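4.2 Where the objects come to rest

Our survey asked households in two towns, Tollis and Vustutville, to keep a diary of everything they put down without deciding where it should go. We call these items "parked" objects, following the diarists, who had much ruder words for them. In all, 156 households returned a usable diary. Several more returned one that had itself been parked, judging by the rings on the cover, and these were kept if the handwriting could still be read.

The most common parking place in both towns was the kitchen table, followed by the stairs. Respondents in Tollis used the third or fourth step with a consistency we had not expected, and a few had firm views on which side of the step belonged to whom. Vustutville has more single-story housing, and its residents made do with the top of the dryer. Earlier work on household clutter has tended to treat these surfaces as places where storage fails. Our diarists did not see it that way. One wrote that the table was "where things live until they are somebody's problem," and we have been unable to improve on this as a definition.

Length of stay varied more than place. The median parked object was moved within 2 days. The longest stay on record was 328 days, for a box of curtain hooks bought for a window that was later replaced with a wall. Mail was moved often but seldom opened, so a single envelope could appear in the diary under four locations and still be counted as unresolved. We coded each move as a new event, a decision one of our coders has not forgiven.

Containers deserve separate mention. Roughly 30 percent of the households had bought a tray, bin or basket for the purpose of ending the problem. The diaries suggest that an open container works as a small extra table. Objects went in faster than they had gone onto the bare surface, stayed longer, and were described with less guilt. Lids made a difference, mostly by giving people a second flat place to put things. The Joly, a lidded box sold locally and recommended to us by several diarists, was in most cases being used upside down.
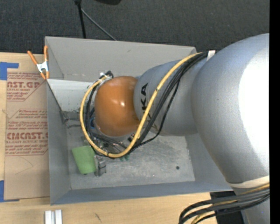 Figure 3. Open gray bin on a light wooden tabletop, beneath a robot arm.

We found no relation between the size of the table and the number of objects parked on it, once the table was large enough to hold a dinner plate. Households that had moved to a bigger table reported a brief period of calm. By October, when the second round of diaries closed, the calm had passed in all but one of them, and that household had gotten a dog that ate the mail.

4.3 Removal

Parked objects left their surfaces in the Flerkton pilot mainly when company was expected, and the pattern held in both towns. Most went into a bedroom. Diarists rarely recorded what happened to them after that, and our coding scheme treats the bedroom as a final destination.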